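Protokoll der Arbeitsbesprechung Greifen und Vormachen
13. Aug. 2018, Besprechungsecke Halle Posport

Anwesend: Gianni Sala (Leitung), Ksawery Adamczyk, zwei Studierende aus dem Praktikum, Unterzeichner (Protokoll)
Entschuldigt: Vertretung Norndale

TOP 1 Protokoll der letzten Sitzung
Genehmigt mit einer Änderung: Unter TOP 3 muss es »Fernsteuerung« heißen, nicht »Fernwartung«.

TOP 2 Stand der Vorführungen
Adamczyk berichtet, dass die erste Serie abgeschlossen ist. Es liegen 2.000 ferngesteuerte Griffe vor, aufgenommen von fünf Bedienern. Ziel laut Antrag sind 3.000. Er hält das Ziel für erreichbar und möchte die restlichen Griffe ohne Änderung am Ablauf aufnehmen.

Sala fragt, was mit »abgeschlossen« gemeint ist. Nach seiner Durchsicht fehlt bei vielen Aufnahmen die Angabe, ob der Griff gelungen ist. Adamczyk: Das lasse sich aus der Fingerstellung nachträglich ableiten. Sala bezweifelt das. Bei weichen Gegenständen seien die Finger auch dann fast geschlossen, wenn sie etwas halten. Der Unterzeichner teilt die Zweifel. Eine Stichprobe von Hand wurde bisher nicht gemacht. 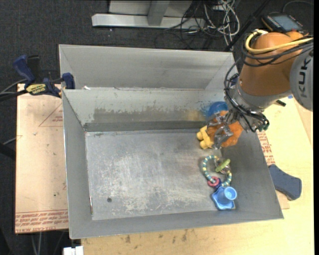

TOP 3 Auswahl der Gegenstände
Die Gegenstandsliste ist nach Ansicht des Unterzeichners zu freundlich. Sie stammt noch aus dem Februar und wurde damals nach dem Gesichtspunkt zusammengestellt, was gerade greifbar war. Ein Plüschtier wie das orangefarbene, um das sich die Finger hier schließen, gibt nach und verzeiht eine schlechte Anfahrt; wer daraus schließt, der Bediener habe gut vorgemacht, macht es sich leicht. Aufschlussreicher wäre die Rassel mit dem gestreiften Spiralring, die noch unten in der Wanne liegt. Adamczyk wendet ein, dass die Bediener solche Teile ungern anfahren und dann lange korrigieren. Sala: Genau diese Korrekturen wolle man doch haben. Keine Einigung. Die Liste bleibt vorläufig, wird aber um harte und sperrige Teile ergänzt.

TOP 4 Handführung oder Fernsteuerung
Adamczyk schlägt vor, den Arm für einen Teil der Aufnahmen von Hand zu führen. Das gehe schneller, und neue Bediener müssten weniger üben. Sala ist nicht grundsätzlich dagegen, sieht aber zwei Schwierigkeiten: Die Hand des Vorführenden verdeckt der Kamera die Sicht in die Wanne, und die Finger des Greifers lassen sich so nicht sinnvoll mitführen. Eine Studentin merkt an, dass sie bei der Fernsteuerung die Tiefe schlecht einschätzen kann, vor allem nahe an den schrägen Wänden. Der Punkt war bisher nirgends vermerkt.

Die von Rivadeneyra übersandte Auswertung, nach der Handführung »durchweg bessere« Ergebnisse liefert, wurde kurz besprochen. Verglichen werden dort neun Bediener, aber jeder nur mit einem der beiden Verfahren. Sala möchte darauf keine Entscheidung stützen. Adamczyk findet das zu streng, hat den Text nach eigener Aussage allerdings nur überflogen.

Beschluss: Kleiner Vergleich im eigenen Aufbau, dieselben Bediener mit beiden Verfahren, dieselben Gegenstände. Bis dahin wird nichts umgestellt.

TOP 5 Anfrage Orano
Gewünscht wird eine Vorführung, bei der der Arm das Gelernte ohne Bediener zeigt. Der Unterzeichner rät ab – bislang gibt es keinen Lauf, den man zweimal hintereinander zeigen möchte. Sala antwortet hinhaltend.

TOP 6 Verschiedenes
Dateinamen bitte wieder mit Bedienerkürzel. Die Klemmen am Wannenrand vor jeder Aufnahmereihe nachziehen.

Aufgaben
Adamczyk: Stichprobe gelungen/misslungen, Ergänzung der Gegenstandsliste
Sala: Antwort an Orano, Rückfrage bei Rivadeneyra zu den Rohdaten
Studierende: Ablaufplan für den Vergleich
Nächster Termin wird per Mail abgestimmt.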